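Gras in der Küche
Kinderseite Nurkex, Thema des Monats: Pflanzen zu Hause

Wenn du an Gras denkst, denkst du wahrscheinlich an eine Wiese oder an den Fußballplatz. Dort ist das Gras kurz und grün, und es wird oft gemäht. Aber die Familie der Gräser ist sehr groß. Viele von ihren Mitgliedern kennst du aus der Küche, auch wenn du sie vielleicht noch nie Gras genannt hast. Weizen ist ein Gras. Reis ist ein Gras. Auch Hafer, Gerste, Roggen und Hirse gehören dazu. Wer am Morgen Haferflocken isst und am Abend ein Brot, der hat zweimal am Tag etwas von einem Gras gegessen.
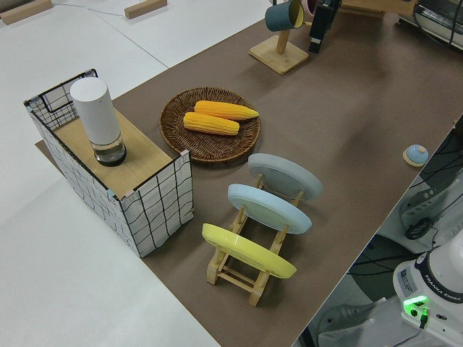

Woran erkennt man ein Gras?
Man schaut zuerst auf den Stängel. Bei Gräsern heißt er Halm. Er ist meistens rund und innen oft hohl, und er hat an mehreren Stellen dicke Knoten. An jedem Knoten beginnt ein Blatt. Das Blatt ist lang und schmal, und seine Adern laufen nebeneinander her, wie die Linien in einem Schulheft.

Ein Halm ist dünn, aber er bricht nicht leicht. Im Wind biegt er sich und richtet sich danach wieder auf. Die Knoten machen ihn fest. Du kannst es im Sommer am Wegrand ausprobieren: Nimm einen langen Halm und fahre mit den Fingern daran entlang. Du spürst die Knoten gut. Pass dabei auf die Blätter auf, denn manche haben scharfe Ränder.

Blüten haben die Gräser auch. Sie sind klein und nicht bunt, weil sie keine Bienen anlocken müssen. Der Wind trägt ihren Blütenstaub weiter. Manche Menschen müssen davon niesen. Sie haben Heuschnupfen.

Der Mais
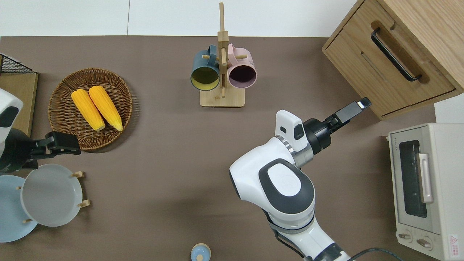 Mais wächst in einem einzigen Sommer höher als ein Erwachsener. Ganz oben sitzen die männlichen Blüten, sie sehen aus wie ein Staubwedel. Weiter unten, am Halm, wachsen die Kolben. Zuerst ist jeder Kolben in grüne Blätter eingewickelt, und aus der Spitze hängen feine Fäden heraus. Zu jedem Korn gehört ein eigener Faden. Erst wenn man die Hüllblätter wegnimmt, sieht man die gelben Körner, so wie bei den zwei Kolben in dem geflochtenen Korb. Die Körner stehen in Reihen, und die Zahl der Reihen ist fast immer gerade. Manche Sorten haben nur 8 Reihen, andere haben viel mehr. Ein großer Kolben kann 700 Körner tragen. Zähle beim nächsten Essen einmal die Reihen, bevor du hineinbeißt!

Es gibt verschiedene Arten von Mais. Zuckermais schmeckt süß und wird geerntet, wenn die Körner noch weich sind. Für Popcorn braucht man eine Sorte mit einer sehr harten Schale. In jedem Korn ist ein wenig Wasser. Wird das Korn heiß, wird das Wasser zu Dampf, und der Dampf drückt so stark gegen die Schale, dass sie platzt. 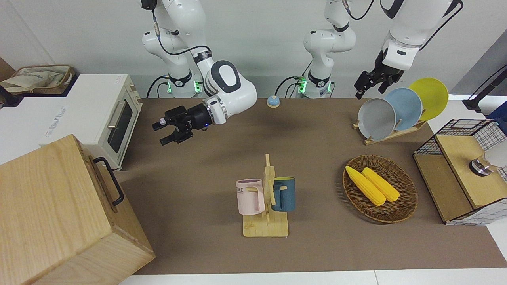
Der Bambus

Das größte Gras von allen ist der Bambus. Er hat auch Halme mit Knoten, nur sind sie viel dicker und so hart wie Holz. Darum glauben viele Leute, dass er ein Baum ist. Es gibt Bambus, der 27 Meter hoch wird. Manche Arten wachsen an einem guten Tag 80 Zentimeter. Bäume werden jedes Jahr ein bisschen dicker, aber der Bambushalm macht das nicht. Er kommt schon so dick aus der Erde, wie er später bleibt.

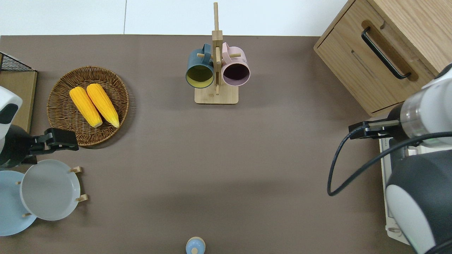
In Asien baut man seit langer Zeit mit Bambus. Man macht daraus Gerüste, Zäune, Flöten und Essstäbchen. Weil die Halme hohl sind, schneidet man sie für viele Dinge in schmale Streifen und klebt die Streifen zu Platten oder Blöcken zusammen. Aus Bambus kann auch ein Tassenständer sein, wie der helle mit dem hohen Stab, an dem eine dunkle, blaugrüne und eine blassrosa Tasse hängen. Schau bei euch zu Hause nach: Auch Schneidebretter und Kochlöffel sind manchmal aus Bambus. Oft sieht man darauf feine, gerade Linien.

Zum Ausprobieren

Du brauchst einen flachen Teller, etwas Watte und eine Handvoll Weizenkörner. Lege die Watte auf den Teller und mache sie nass. Streue die Körner darauf und stelle den Teller ans Fenster. Die Watte darf nicht trocken werden, also gieße jeden Tag ein wenig Wasser nach. Nach einigen Tagen kommen weiße Wurzeln heraus und dann grüne Spitzen. Wenn die Halme so lang sind wie dein Finger, kannst du sie mit der Schere kürzen. Sie wachsen danach weiter, genau wie das Gras auf der Wiese.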